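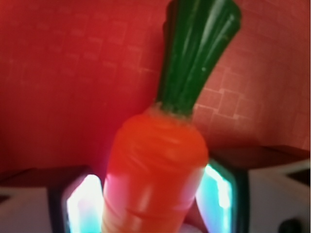 The carrot from the Stustier play food set

kornblume18
Hello all. We bought the Stustier vegetable set in February for our daughter, who is 2. The carrot is her favorite. I like the look of it too, with the rings going around the orange part and the green top made in one flat piece, like a fan. My question is about the green top. She chews on it every day. Is it safe to leave it with her, or should I put it away until she is older? The box says only "from 18 months".

mossybench
Ours has been chewed for more than 18 months and it still looks fine. Wash it with warm water and dish soap and don't worry.

tante_lo
I don't agree with mossybench. "Looks fine" is not a test. Pull the green part hard with your hand. If it moves in the orange part, even a little, I would take it away. We had a radish from Laster and the leaves came out after two weeks.

mossybench
That was a different brand, and a radish has a very thin neck. The carrot has a thick shoulder where the green goes in.

tante_lo
It looks thick, yes. But from outside I can't see if it is one piece or two pieces pushed together. Can you?

mossybench
No. Fair point.

kornblume18
Thank you both. I pulled it this morning, quite strongly, and nothing moved. There are small tooth marks on the edge of the leaves, but I don't feel any crack. How do you clean between the ridges? Something gray collects there on ours.

sarnau_attic
Old soft toothbrush. I don't put such toys in the dishwasher – my eggplant came out sticky and stayed sticky.

tante_lo
Toothbrush is good. And please check it again every few weeks, kornblume18. One pull is not for always.

mossybench
Mine go in the top rack and they are not sticky. Maybe the eggplant is from another material.

sarnau_attic
Maybe. It was a gift and came without a box, so I can't say who made it.

kornblume18
I will use the toothbrush. She has the carrot back now and is feeding it to the dog's blanket.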